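Prasano Drinkable Yogurt Bottle, Plain, and the Feltik Serving Board: A Month of Breakfasts

I bought these two together because the site had a free shipping threshold and I have no self-control. The Feltik board came in a box big enough for a small dog. The bottled yogurt came in a six-pack from the Prasano store in Fallville, and has outperformed the board in nearly every respect.

Board first. It is large and pale with a nice fine grain and raised edges, and it looks very good under a mug of coffee. The edges are there to catch crumbs, which they do, permanently. You can't sweep anything off it. You have to carry the whole thing to the sink and tip it, and by then the mug has usually had an adventure. The strip of wood running across one side is sold as a divider. I have owned the board for 21 days and have yet to meet two foods that needed to be kept apart by it.

It also takes up half my table. The listing did give the measurements, and I did read them, and I pictured something else.

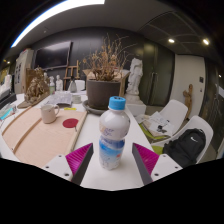
The yogurt is easier to like. The waist on the bottle gives you something to hold when you're half awake, and the ribbed cap turns without a fight, even with wet hands. It's 260 milliliters, a respectable breakfast if you aren't doing anything strenuous afterward. The taste is plain in the way the label promises, a little sour, thinner than the Manalastas one I used to buy. Shake it well or the last inch turns into paste.

Complaints: the cap is small and rolls. I've lost 3 so far, and one of them turned up in the crumb gutter of the board, so I suppose the board has a use after all.

I'd buy the yogurt again. I would buy the board again if it were half the size and somebody forgot to put the divider on. Four stars for the bottle, two and a half for the board, and the shipping was free.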